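Kalliopi Gashi has been selling stock footage for six years, nearly all of it shot in the countryside within a morning's drive of her flat. Her library stands at 2,393 clips. Most are between ten and forty seconds long and most have no people in them.

"Rivers, hay, weather," she says. "Someone making a film about pensions needs a field at dusk. I've got the field."

She started with a second-hand camera and a tripod that belonged to her uncle, Grigore Nistor, who kept sheep above Cirnomska. The first clip she sold was of his gate swinging in the wind. It has been bought 429 times through Groden, the agency that carries most of her work, and she has never filmed anything that did better.

"I've gone back and done that gate properly, with good light. Hardly anyone wants it. They want the old one."
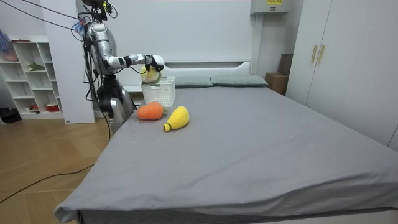 Keywording takes up more of her week than filming. Each clip on Groden needs a title, a short description and a list of search words, and she writes them all herself at the kitchen table, usually before eight in the morning. She tries to put down what a buyer would type. For a still like the one printed with this piece, she says, she would start with "humanoid robot", "bed" and "white basket", then add "plush fruit" and leave the mood words out. "People put 'hope' and 'future' on everything. Then a buyer searches for hope and gets a tractor."

Her cousin Alina Nistor checks the spelling of place names. The two of them fell out briefly over whether the lake at Zerkano counts as a reservoir. It went up as both.

Money is uneven. January is poor and late spring is good, when production companies are finishing their budgets. Gashi still works two days a week at a printer's and has no plans to stop.

On Saturday she is going back to Zerkano for the reed cutting, if the fog holds. She wants one long wide shot of the boats with no wind on the microphone.

"I'll probably come home with ducks," she says. "Ducks sell all right."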